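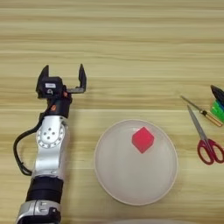
Figure 1. Gripper open over the table, with the red cube on the plate.

Home | Projects | Tunix | Reports | Contact

We use cookies to improve your visit. Accept | Settings

Tunix: progress report to the Imhof fund
November 2019
Prepared by Nadja Kofler, Plestel

Where we stand

The proposal said that a person with no programming background could teach the arm a simple table task by showing it. We still can't claim that. We can claim that people who already know the arm can record usable demonstrations, and that the arm can then repeat some of what it was shown. I would ask the fund to read the rest of this report with that difference in mind, as the summary we sent in May blurred it.

The task has not changed. The arm picks up a cube and leaves it where the operator wants it, on a table that also has ordinary objects lying on it. In Figure 1 those include scissors and a screwdriver to the right of the plate. We left clutter in the task on purpose. Results on a bare table looked better and I don't believe they meant much.

Recording

We collected 60 demonstrations for this period. All of them were checked by Kilian Gisler before they went into training, and he threw out 12. Most of the rejects were recordings in which the operator paused for a long time over the cube, then corrected, then paused again. The learned motion copies the pauses faithfully. Urs Bühler thinks we should trim them automatically. I am wary of this, because a trimmed recording shows a movement that no person made, and we would be grading the arm on our editing.

Two ways of showing the task were compared: moving the arm by hand, and steering it remotely with a handheld controller. Hand guiding is quicker to explain. It is also tiring, and the operator's own arm gets into the camera view, so the recorded pictures differ from what the robot sees when it works alone. Remote control avoids that, but new operators overshoot, and they dislike judging height from a screen. Hadiza Oyelaran ran both kinds of session and prefers remote control. I share her preference for the camera reason. I do not think our data prove it better, and the draft slides that say so should be corrected before anyone shows them.

Outside operators

This is the weak part. The plan called for operators from the Nurotwood workshop, who have never used an arm of this kind. Two came. Both managed the task by hand guiding after a short introduction from Leonardo Bassi, and both needed him next to them for remote control. He talked them through the grasp more than once, so their recordings show his skill as well as theirs. We have kept them in the set, marked as assisted, and I would not quote them as evidence for anything.

Repeating the task

When the cube starts close to where it was in the demonstrations, the arm usually gets it. Move the plate toward the edge of the table and it gets worse quickly. We have seen the gripper close neatly on air beside the cube and carry on through the rest of the motion as though it were holding something. Kilian has added a check on finger opening that stops the run at that point. It is a useful safety measure. It should not be reported as an improvement in learning, and I have asked that stopped runs be logged as failures.

We also cannot yet say how much depends on color. A saturated red cube on a white plate is an easy thing to find. Urs has duller blocks ready, and until those runs are done I would treat every good result as belonging to this cube on this plate.

Spending

Equipment is within budget. Staff time is over, nearly all of it in checking recordings, which the proposal treated as a minor item. That was my estimate and it was wrong.

Next period

Hadiza will write a one-page operator guide, and Leonardo will stay out of the room while new people use it. We need more visitors from Nurotwood, and the workshop has agreed in principle but given no dates. Kilian will repeat the hand and remote comparison with the same operators doing both in mixed order. If the visitors do not come, I would rather hold back the second payment request than fill the gap with our own staff.

Contact: Nadja Kofler, Tunix project office | © Plestel | Back to top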